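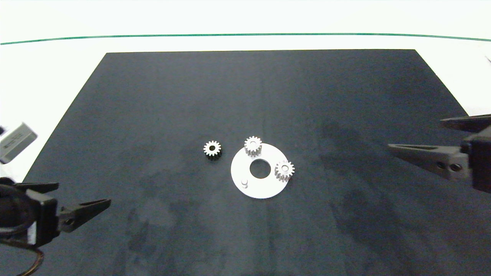 White plate with the one peg, two of the gears sitting on it, the darker one off to the left on the mat.

**Planetary gearbox kit, what do you do about a plate with one peg?**

**slowpinion**
Hello all, long-time reader and very occasional poster. I've been working through the Eltdale gearbox kit at the kitchen table in the evenings (my good gray mat has earned its keep this month, smudges and all) and I'm stuck before I've properly begun. I have the round white plate with the hole through the middle, and three small gears that look the same size to me. What's bothering me is the color. Two are a bright silvery white and the third is much darker, like gunmetal. Is the dark one meant to go somewhere special, or did I get one from a different batch? The instruction sheet is one page and most of it is about the warranty.

**brasstacks55**
Oh, I love that you're doing this one! I built mine over a long rainy weekend in March and enjoyed every minute, apart from the bit you're about to reach. I wouldn't worry about the color at all. Count the teeth on each one, put a dot of marker on the tooth you start from so you don't go around twice, and if they match you can put them wherever you please.

**Eide_workshop**
I have to disagree with brasstacks55 a little, with all affection. Matching teeth doesn't mean matching bores. I had a mixed set from Plarberg once and the odd gear was just tight enough on the peg to bind, and I spent a whole evening blaming the grease. Try each one on that little white peg before you do anything else. It should drop on under its own weight and spin when you flick it.

**slowpinion**
Thank you both, that's so kind. I'd only been setting them down on the plate to see how they might sit, and hadn't tried the peg yet. Would you oil it first?

**brasstacks55**
Dry first, always. Then a very small dab of grease, and I mean the tip of a toothpick.

**Eide_workshop**
On that we agree! I use the Zument grease, the 20 ml tube, and I expect to leave what's left of it to my grandchildren.

**mattedge**
May I put in a word for the mat? I know people like a plain white table for small parts, but bright gears on a white top vanish the minute you look away, and a dark mat saves you all of that. The trouble is your gunmetal one, which will do its vanishing on the mat instead. I keep a saucer for the dark pieces and my temper is much improved.

**slowpinion**
A saucer it is. I'll try all three on the peg tonight after the dishes and come back to tell you how it went.

Posted in: Small Builds > Gears & Gearboxes
1,596 views

Comments

tinkerbelle_k: Same kit on my shelf, unopened since Christmas. You've all shamed me into clearing the table.

oldlathe: Still say a tight bore wants a reamer and a patient hand. Don't force it onto the peg, you'll be sorry.

Recent threads
- Eltdale kit: spare pegs, where to ask
- Which grease for small metal gears?
- Show us your work mats
- Plarberg mixed sets, worth the money?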